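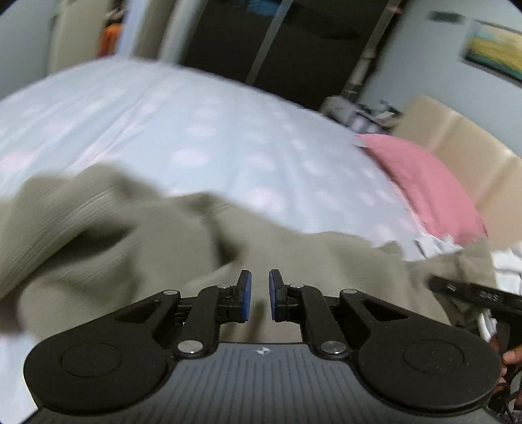
Mitarbeiter (m/w/d) für die Wäscheversorgung in Teilzeit

Die Gondetti Pflegewohnen gGmbH sucht für ihr Haus in Wunau zum nächstmöglichen Zeitpunkt eine Kraft für die Wäscheversorgung. Das Haus verfügt über 127 Plätze.

Ihre Aufgaben
Ausgabe und Rücknahme der Bettwäsche, Bestandsführung, Abstimmung mit den Wohnbereichen

Ihr Profil
Gute Deutschkenntnisse, Bereitschaft zum Frühdienst

Die Stelle ist auf 2 Jahre befristet. Bewerbungen richten Sie bitte unter der Kennziffer 458 bis Montag, 2. November, an Herrn Povilas Sproģis, Personalabteilung.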